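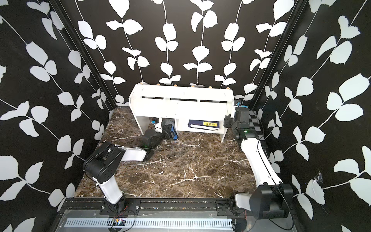
White shelf unit with open compartments and a row of small round knobs along the top.

How to check the cost basis on company shares before you report a sale

If your employer gives you restricted stock units, the shares are taxed as pay when they vest. Their value on the vesting date goes into your wages on your W-2, along with your salary. When you later sell, you owe tax only on any gain since vesting. The trouble is that the form from the broker often leaves the vesting value out, and people who copy it straight into their return end up paying tax on the same money twice.

The steps below use a grant from Kolport with shares held at Medetti, but the forms are the same with any US employer and broker. They cover restricted stock units only. Stock options and employee purchase plans have their own rules.

What you need

The W-2 from the year the shares vested
The 1099-B from the broker for the year you sold
The vesting statement for each group of shares (Medetti calls it a release confirmation)
The supplemental statement from the broker, if there is one

Step 1: Find the vesting value

Open the release confirmation. Look for the number of shares released and the market value per share on that date. Multiply the two. In our case, 100 shares vested and the total value was $1,077. That amount was added to wages, and it is also the starting cost basis for those shares.

If some shares were held back to cover withholding, divide the total value by the full number of shares first. Then use that per-share amount for the ones you kept. The shares held back are not part of your later sale.

Step 2: Confirm that it reached your W-2

Payroll systems show this in different places. Kolport uses Ikeda for payroll, and the entry is on the last pay stub of the year under "RSU income." Some employers also put it in box 14 of the W-2, but they don't have to. If you can't find it anywhere, ask payroll before you file.

Step 3: Read the 1099-B carefully

Find the cost basis for each sale and compare it with the figure from Step 1. You will usually see one of these:

The basis is blank or zero
The basis matches the vesting value
The basis is some other number, often with a note pointing to the supplemental statement

Check also whether the form says the basis was reported to the IRS. You will need this in Step 5.

Step 4: Match each sale to its lot

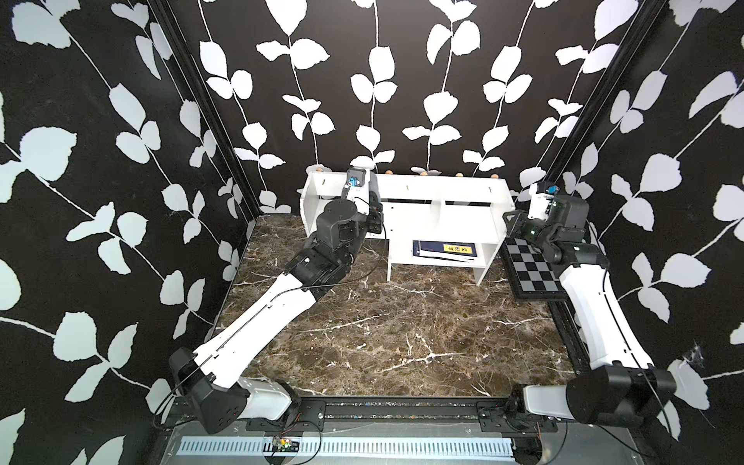 Shares that vest on different dates are separate lots, each with its own basis and its own holding period. The holding period starts when the shares vest, even if the grant was made years earlier. Shares held for more than one year after vesting are long-term. Make a folder for each lot and keep the release confirmation and the sale confirmation together. If you use paper, a plain white shelf like the one set up here in front of the black and white leaf wallpaper will do for the folders. We had 3 lots to sort, and one of them came from shares in Zonier that were converted when Kolport took it over in June – in that case you also need the notice that explains the exchange.

Step 5: Fill in Form 8949

If the basis was not reported to the IRS, enter the correct basis in column (e). Leave the adjustment column blank unless something else needs adjusting.

If the basis was reported but is wrong, enter it in column (e) exactly as the broker shows it. Put code B in column (f) and the correction in column (g). When the reported basis is too low, the correction is a negative number.

The totals then carry over to Schedule D. Most tax software does this for you, but look for a screen labeled "adjust cost basis" or similar. It is easy to skip.

Step 6: Save your records

Keep the release confirmations for as long as you own the shares, plus the usual period after you file the return for the sale. Download them before you change jobs – access to the employer's stock plan site may end soon after you leave.

If you already filed with the wrong basis, you can correct it on Form 1040-X. Attach a new Form 8949 and Schedule D with the corrected numbers.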